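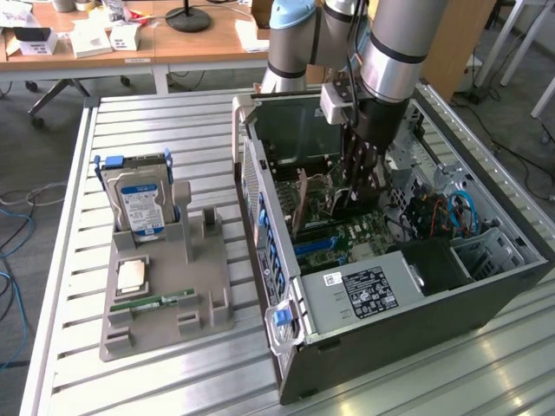
Fig. 1. Gripper inside an open desktop case, with a hard drive, a CPU and a RAM module in the gray tray to its left.

Week 4 notes: Can a machine do this job yet?
Course: Robots at Work and at Home (Raquel Valente)

These are my own notes tidied up a little, so they wander in the same places I wander when I talk. If you missed class, read all of it and get the bin exercise from Kaja Toom before the next lab.

Let's stay with Fig. 1 for a minute. Last week we did laundry and dishes, and a lot of you told me the shop floor must be easier. Fair guess! A factory is tidy, the parts are all the same, the floor is flat. But this is a bench job with a PC, and a PC is a funny in-between thing. It's made of standard parts that go in standard places, and then somebody runs a bunch of floppy wires through the middle of it.

Look at the two halves of the bench. In the tray, every part has a spot molded for it. The drive stands upright in its slot, the CPU sits in a square recess with its metal side up, the RAM module lies flat in a long slot. A robot loves this. If you know where the tray is, you know where the parts are (give or take), and you could nearly do the picking with your eyes closed. People were doing that kind of picking well before any of you were born.

Then there's the case. Open side up, which helps a lot, and the memory slots are blue, which helps your camera. But there's a card standing right behind those slots, and there are blue SATA cables and red, yellow and black wires further back. The fingers have to come down from above and not snag any of it. I asked you in class what you'd worry about first and most of you said the CPU. I'd worry about the wires! A rigid part stays where you left it. A cable gets nudged by one part and springs up over the place where the next part goes, and now your nice stored position is no use.

So how would you split the job up? I do it by asking what kind of trouble each step gives you.

Finding the part. Mostly solved with a tray. Much harder with a mixed bin, and shiny metal still gives depth cameras a bad day.

Picking it up. Fine for a hard drive, which is a nice chunky block. A RAM module is thin, and if you grab it a bit crooked it stays crooked all the way to the slot. Hold a ruler by one corner and try to push it into a gap in a fence and you'll get the idea.

Putting it in. This is where the real work is. RAM has a notch, so it only goes one way around, and it needs a firm push before it seats. Too gentle and it's sitting there looking fine but not connected. Too hard and the board flexes. You and I do this by feel and we don't even notice we're doing it. A robot needs force sensing, or some give in the wrist, and a rule for when to stop pushing.

Knowing it's done. Please don't skip this one in your write-ups, you all skip it. A person hears the click and sees the latches close. What does your machine check?

Now some numbers from the old Hukimley lab exercise, so we're not just waving our arms. The class before yours logged 272 tries at seating a RAM module with a small arm and a fixed camera. The notebook is on the shelf if you want it, and Haziq Nair's handwriting is the readable part. What I want you to look at is the failures column. Hardly any of them are "couldn't find it." Page after page is "tilted" or "one end in." The same group did 894 plain pick-and-place moves with blocks and got so bored they stopped writing comments.

Kenna MacAulay asked a really good question: if a person can do it in 20 seconds, why bother? Well, if you're building one computer, don't. Please just build it yourself, it's fun. The case for a robot gets better when the same model comes down the line all day, or when you're taking old machines apart and the work is dull and dusty. But old machines come in with a different layout every time, a missing screw, a cable tied up by somebody's uncle. So the job we'd most like to hand over is also the messier one. Annoying, I know.

And back to the kitchen. Maeve Mulligan said loading a dishwasher is "RAM with gravy on it" and I've been laughing about that since. She's got a point, though. Both are about putting a stiff thing in a slot with other stuff in the way. The difference is that you can miss with a plate by quite a lot and the rack forgives you. What the kitchen takes away is the tray. Your mugs have no molded recess waiting for them, and they were never the same mug to begin with.

My own answer to the title, for what it's worth: yes for the tray, mostly for rigid parts going into a case you know well, and not yet for routing cables in a case you've never seen. I might change my mind by December. You're very welcome to argue, and I'll give you marks for it if you bring evidence.

For next time
Read the Pacheco handout on compliance, 2 pages, both sides.
Pick one chore from your own home and split it into the four steps I used here. Say which step would break first and what you'd change in the room to help the robot.
Lab groups: bring a dead PC part if you've got one. Anything with pins, put it in a bag first.
Office hours are at 4:30 now, same room.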